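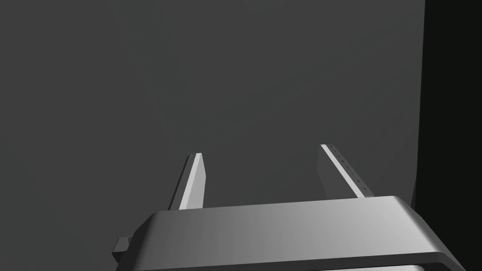
Low-pressure sewer: grinder pump alarm after flow tests, who pays?

Our street in Ceststead was switched from septic to a low-pressure sewer in March. The high-level alarm on my basin has tripped 5 times since. The Dastport utility office says the main is fine and the fault is on my side of the curb stop. The pump runs, but the basin drains slowly and the breaker does not trip. Is the lateral check valve my responsibility or theirs? The agreement only says "pump and appurtenances."

Posted 17th May by Casano

Tang
Depends on the easement. In most districts the check valve at the curb stop belongs to the utility and the one on the pump discharge belongs to the owner. Ask for the as-built drawing of your lateral. A slow drain with the pump running usually means a partly closed valve, a worn cutter or high pressure in the main. Have them put a gauge on the flushing connection while your pump is off, and again while it is on. Write both readings down.

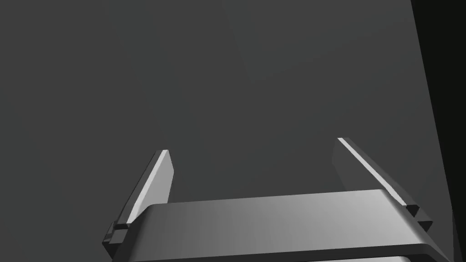 dpw_retired says to check for wipes first. Mine was wipes. Cost me $700 for the service call, and $500 of that was the after-hours rate, so call in the daytime.

lot 100
Same alarm here. They replaced the curb valve at no charge, but only after I asked in writing. Keep the lid bolted and don't reach into the basin. Shut off the breaker before anyone opens it.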